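Living With Pattern: A Talk With Zoia Dmytriv

By Yevdokiia Bilyk
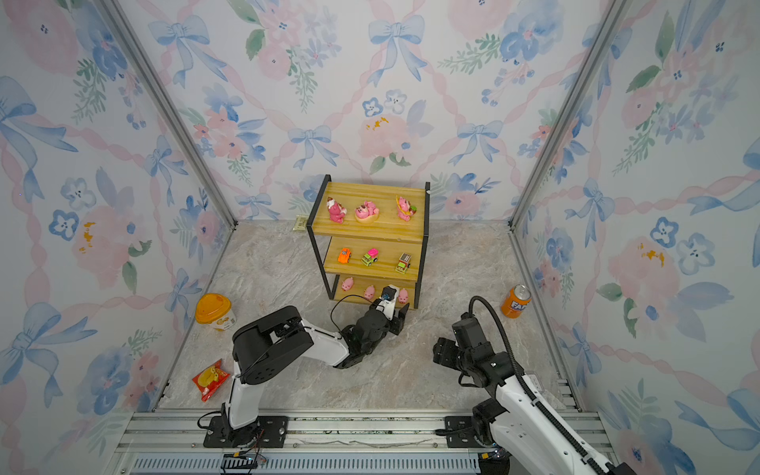

Zoia Dmytriv has been hanging wallpaper for 33 years, the last 4 of them from a shop on the main street in Mornville. She started as a helper to her uncle in Zerncombe, mixing paste and carrying ladders. "I was not allowed to touch the paper for the first winter," she says. "Then he gave me a closet to do, and I did it badly." Florals are most of her work now. Blue bows and pale pink roses on a lattice of dotted ribbon, the kind of paper many of her customers remember from a grandmother's bedroom, went out of favor for a long time and came back. She says she stopped guessing at the reasons.

A lattice is harder to hang than it looks. The lines cross on the diagonal, and the eye follows them from one strip to the next. "With loose flowers you can be a little off and get away with it," Dmytriv says. "With a diamond you are off by the width of a pencil line and the customer sees it from the door."

Corners take the most time. She never wraps a full strip around an inside corner. She cuts it so that a narrow edge turns onto the next wall, then hangs the following piece over that edge from a fresh plumb line. In the older houses along Brurkach Road, where few walls are straight, the pattern drifts as it goes around the room, and she has to decide where the mismatch will end up. Usually it goes over the door.

I asked what people get wrong when they do it themselves.

"They buy too little," she says. "They measure the wall and forget the repeat. Then they order one more roll in October and it comes from a different batch, and the pink is a different pink." She writes the batch number on the back of a light switch plate before she screws it back on. Her uncle did the same.

Her largest job was the Hrynyshyn, a small hotel outside town, which took around 800 rolls. She worked there with 3 other hangers and slept in whichever room was dry. The owners wanted every floor different. "By the top floor I was dreaming about stripes," she says.

Her own house has paper in the hallway only. The rest is painted white – a choice her daughter complains about. Dmytriv says she may do the kitchen next year if she can find a print she doesn't mind looking at over breakfast.

She is teaching a beginners' class at the shop on 30th March. Students should bring a sharp knife and a pencil. Paste is provided, and so is the closet.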